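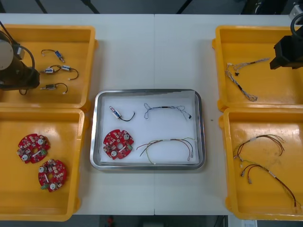 Sorting trays, four yellow and one steel, on a two-panel table.

Relationship to Applicant

The household declaration in Flurnska is Form 29. It replaced an older form in which the head of household was assumed to be male, and it was drafted in one month by people who had been told to change as little as possible. Box 2 takes the name of the applicant. Box 3 takes the names of other adults at the address. Box 4 is headed Relationship to Applicant and accepts one of the following: spouse, parent, child, sibling, other relative, lodger.

I processed these forms for the district office at Pisach. A form with an entry outside the list was returned with a printed slip. The slip gave the list again.

At home I was the lodger. He had signed the lease first, so he was the applicant and I went in box 4. We had discussed sibling, which carried a lower water charge, but our surnames did not match and the software compared them. The software was Ikonen, version 2. It held the form as a record of fixed length, and box 4 occupied a single character. Spouse was S. Sibling was B, for reasons that went back to the paper form. Lodger was L.

He thought the L was funny for the first year. He would put my post on the stairs and write Lodger on the top envelope in pencil. When his mother visited from Ireo I slept in the small room, where we kept a made-up bed and an alarm clock set to a plausible time. She once brought a blanket for that bed. It was a good blanket, grey wool with a stitched edge, and we used it on our own bed between her visits and moved it back when she telephoned from the station.

The declaration was renewed every November. I was not permitted to process my own address, so ours went to the desk opposite mine. The woman at that desk was close to retirement and did her work in a fixed order: date, signature, boxes from the top. She passed our form each year without comment. I did the same for hers. She lived with another woman in the flats behind the tram depot, and the other woman was an L as well.

We never spoke of it. I can state what was exchanged between us with some accuracy. She lent me a stapler. I told her once that the lift was out of order. When her other adult was in hospital she took her leave in half-days, which had to be entered under a code, and there was a code for spouse and a code for parent. There was no code for lodger. She entered dental treatment eleven times. I countersigned each one.

The change to the law came through in the spring. We had a circular, then a corrected circular. Two men or two women at one address could now be entered as spouses, provided that they had attended the registry in person and held the certificate. The printed form was to be used until stocks ran out. The software did not need altering. S had always been available, and the only obstacle had been a check on the sex markers of the two records. An engineer from Ikonen came and removed the check. It took him until lunch.

I read the circular to him that evening while he was draining potatoes. He asked whether the water charge would go up. I said that it would stay the same, as spouse and lodger were in one band. He said that in that case he could see no financial argument either way. I agreed. He put the potatoes on the table and went to find the salt, and was gone for longer than the salt required.

When he came back he said that he had been a private person for a long time and did not know how to stop. He said he had got used to the shape of it. I said the registry opened at nine and there was usually a queue. Neither of us was answering the other very well.

We did not go that week, or that month. I noticed that I had started reading box 4 on every form before I read the name. For years I had been looking at Ls as people who rented rooms, and some of them were. A widower on the hill road had a student every winter. But I could not tell the widower's student from myself on paper, and the office held 76 drawers of paper.

The woman opposite brought her own form in early, in September. She placed it on my side of the desk, square to the edge, and went to wash her cup. Box 4 had an S in it. The letter had been gone over twice and the pen had come through slightly on the other side. The certificate was attached with one of my staples, or one of hers. I checked the date, the signature, and the boxes from the top. I stamped it. When she came back I said it was in order, and she said she should hope so.

I told him about the staple. I am not sure why I began with that. He was mending the catch on the kitchen window and he went on with it until the screw was in. Then he asked what one wore.

His mother came for it. She took the early train from Ireo and arrived with a bag containing shoes, a fruit cake and a second grey blanket, the same make as the first but a good deal wider. She went directly up to our room, the one at the front, and laid it on the bed. Then she came down and asked whether the small room was free, as she would like to lie down for an hour before the registry.

He said it was. I went up and turned off the alarm clock.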